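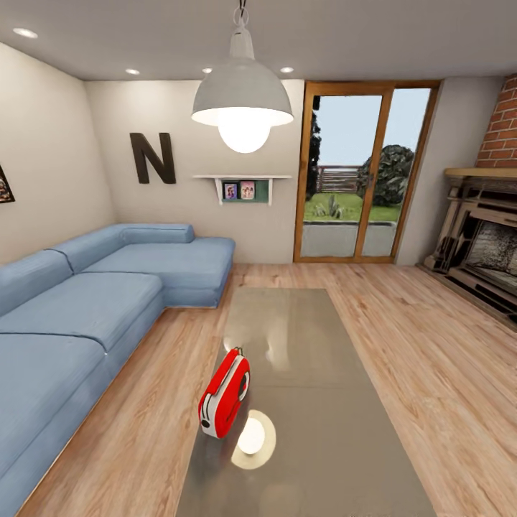

Household Tips: Splitting the Housework So It Stays Split

By Irja Saarela
Updated 5/8/26

Everyone in my building on Wincombe Street believes in equality between men and women. Ask them who knows when the vacuum bags run out and you get one name per apartment, usually hers. Belief is cheap and vacuum bags have to be ordered.

These are the tips that have held up in our house, where two adults with jobs share one bathroom and a difference of opinion about crumbs.

1. Write down the invisible jobs
Dishes and laundry are easy to spot. Put down the rest too: booking the dentist, buying the birthday card for his mother, noticing the milk. Our first list ran to 46 lines. My husband had expected a dozen and went very quiet around the shoe sizes.

2. Hand over the whole job
If you have dinner, you plan it, shop for it, cook it and wipe the stove. Asking "what should I make?" at 5:30 returns half the work to the person who just gave it away. The same goes for trash, which includes putting a new bag in the can. I can't believe I have to type that. 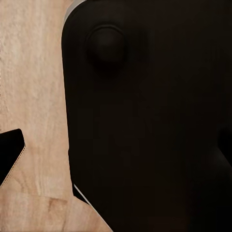
3. Agree on what clean means
Do this before the swap, while you still like each other. We settled on a bathroom scrub every week and sheets every two. Windows get done in June, when the light makes lying about them impossible.

4. Leave the room
Once a job is his, the towels get folded his way. Mine now come in thirds, like business letters, and they dry people just as well. If you refold them at night you have taken the job back, and you'll be doing it until you die.

5. Trade every three months
Long enough to get good at something, short enough that it doesn't turn into your destiny. We swap the hated ones first. Oven for gutters is a fair trade, in my view, and
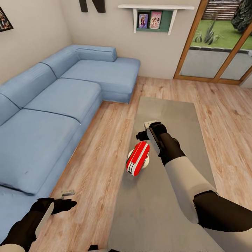
anyone who disagrees has never cleaned our oven. Kids go on the list as well, sons and daughters alike. A boy of ten can run a washing machine. Tape the settings to the lid and let him shrink something of his own.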